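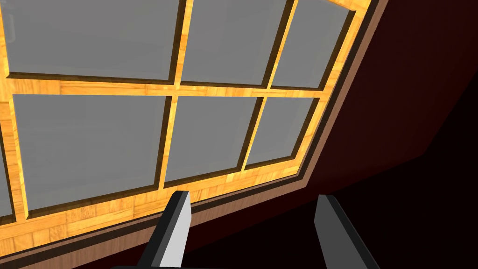
Stalia 섬 숙소 예약 변경 및 취소 절차

적용 범위
이 문서는 Zerken 예약 시스템으로 Stalia 섬의 독채 숙소를 예약한 뒤 날짜, 인원, 숙소를 바꾸거나 예약을 취소하는 방법을 설명한다. 항공권과 페리 승선권은 별도 계약이므로 해당 운송사에서 처리해야 한다.

준비 사항
예약 번호, 예약 시 사용한 이메일 주소, 결제 카드의 마지막 네 자리가 필요하다. 예약 번호는 확인 메일 제목의 괄호 안에 표시된다. 대표 예약자가 아닌 동반자는 예약을 조회할 수 있으나 변경 권한은 없다. 권한을 넘기려면 대표 예약자가 "동반자 관리"에서 대상자를 지정하고, 지정된 사람이 메일로 받은 링크를 승인한다.

1단계. 예약 조회
로그인 후 "내 예약"을 열고 예약 번호를 입력한다. 상태가 "확정"이면 2단계로 진행한다. "대기"는 숙소 측 승인이 끝나지 않은 상태로, 이때는 변경 버튼이 비활성화된다. 취소만 가능하며 위약금은 부과되지 않는다.

2단계. 요금 조건 확인
예약 상세 하단의 요금 코드를 확인한다. F로 시작하면 변경 가능 요금, N으로 시작하면 변경 불가 요금이다. N 요금은 날짜를 바꿀 수 없고 투숙객 이름만 수정할 수 있다. F 요금이라도 성수기 기간에는 최소 숙박 일수 4박이 적용되므로 일정을 그보다 짧게 줄이면 오류 코드 347이 반환된다.

3단계. 새 일정 입력
"일정 변경"을 누르고 체크인과 체크아웃 날짜를 차례로 선택한다. 날짜는 현지 시간 기준이다. 일요일 체크인은 Haverford 항 페리의 마지막 도착편에 맞춰 열쇠 인수 시간이 정해지며, 인수 장소는 예약 상세의 "도착 안내"에 나온다. 달력에서 회색으로 표시된 날짜는 선택할 수 없다.

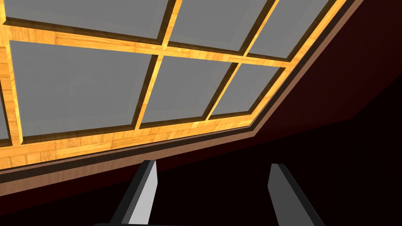 날짜를 선택하면 차액이 계산된다. 차액이 양수이면 결제 화면으로 넘어가고, 음수이면 환불 예정액이 표시된다. 청소비와 지방세는 새 일정에 맞춰 다시 산정된다. 쿠폰을 사용한 예약은 쿠폰의 유효 기간이 새 체크인 날짜를 포함해야 할인이 유지된다.

4단계. 확정
"변경 확정"을 누른 뒤 새 확인 메일이 도착했는지 확인한다. 예약 번호는 그대로이고 끝에 개정 번호가 붙는다. 메일이 오지 않으면 스팸함을 먼저 확인하고, 같은 변경을 다시 제출하지 않는다. 중복 제출 시 차액이 두 번 승인될 수 있다.

취소
"예약 취소"에서 사유를 선택하고 위약금 내역에 동의한다. 취소가 완료되면 되돌릴 수 없다. 환불은 최초 결제 수단으로만 이루어지며, 카드가 만료된 경우 Umden 지점에 계좌 정보를 제출한다.

문의
변경 관련 문의는 Iida Ojala, 환불 관련 문의는 Arlo Kowalczyk가 담당한다. 전화 문의 시 내선 2167을 누르고 예약 번호를 불러 준다.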